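We got the keys!

I've been sitting on this post for weeks because I didn't want to jinx it, but the lease is signed, the boxes are (mostly) in the building, and I am writing this from the floor of our new apartment in the old Farkham building with my back against a radiator that clanks like somebody is stuck inside it. I love it so much.

For anyone who hasn't walked by, Farkham is the long brick one at the bottom of Atano Street, the one that used to be a button factory and then sat dark for years. It's 10 units now, no two with the same floor plan. Ours is on the second floor at the back. It's small! 2 rooms and a bathroom you have to enter sideways if you're carrying laundry. But the ceilings go up forever and the windows are the original factory ones, with the wavy glass, and in the late afternoon the whole front room turns the color of tea.

We looked at so many places before this. There was the one over on Elto with the gorgeous kitchen and no closets, none, not even a hook. There was the basement where the listing said "garden level" and the garden turned out to be a drain.
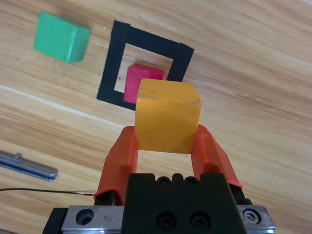

And then Hòa Đặng, who has rented at Farkham since it reopened and who I know from choir, mentioned that the people behind her were moving out in December. I called the management office before I'd even finished my coffee. We saw it at 8 in the morning with the old tenants' bikes still in the hall, and I knew before I got to the second window.

Some practical stuff, since a few of you have emailed to ask. Heat and water are included, electric isn't. Parking is an extra 135 a month, so we're skipping it and leaving the car on the street up by Lâm, the bakery, which has the side benefit that I walk past the bakery every single day. Pets are fine with a deposit. The laundry is in the basement, shared, and clean. There's a freight elevator that residents can book for moving, and please, if you ever move in here, book it early! We didn't, and the sofa went up the stairs at a speed I'd call geological.

The walls are brick on one side and plaster on the other, and you're not allowed to drill the brick. I was a little sad about that until I saw the picture rail. A real one, running all the way around the front room! I've already ordered hooks and cord and I've got far too many frames leaning in the hallway waiting for them.
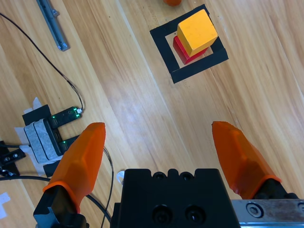

Black tape square on the light wood tabletop.

Next up is curtains. The windows are 100 inches tall and nothing in any store comes close, so I'm going to try sewing them myself out of a big roll of unbleached cotton. My mother is coming down with her machine and a lot of opinions. If you've ever hemmed anything that long, tell me how you kept it straight, and whether you washed the fabric first. I'm leaning toward yes, but the bathtub is tiny and I can't picture all that cotton in it.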